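Home | Patients | Opinion | Contact

The wait after the wait

13 January 2026

Public discussion of hip replacement in this country is almost entirely a discussion of the queue for surgery. Governments report on it, oppositions quote it, and hospitals are judged by it. Far less is said about the weeks after the patient goes home, when much of the benefit of the operation is either secured or lost.

At the Seixas Clinic we receive patients from several hospitals in the Jerier district. Many arrive for their first physiotherapy appointment well after the date their surgeon had in mind. They have been given a printed sheet of exercises and a telephone number. Some have followed the sheet faithfully. Others have been afraid to bend the joint at all, and have spent most of the day in a chair.
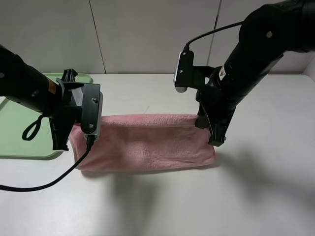
Funding arrangements explain a good part of this. The Zever program pays for up to 15 supervised sessions, but only once a referral has been approved, and approval is commonly sought after discharge. A patient who wishes to begin sooner must pay privately. A full course at our own clinic costs $2,899, a sum that many retired people cannot find at short notice.

It is sometimes argued that motivated patients recover well at home without supervision. We accept that some do. A fit person with a partner in the house and no stairs to manage may need little more than advice. The difficulty is that the present system treats every patient as though he or she were that person, and older people living alone are left to judge for themselves whether pain is ordinary or a reason to call.

The Stikura hospital group changed its practice last April. Referral papers are now completed at the pre-admission visit, and the first appointment is booked before the operation takes place. About 200 of its patients have since come through our doors, and our therapists find them better prepared and less anxious. The change required one additional form.

We would ask the district to adopt the same rule for every hospital under its authority, and to publish the time from discharge to first physiotherapy beside the surgical figures.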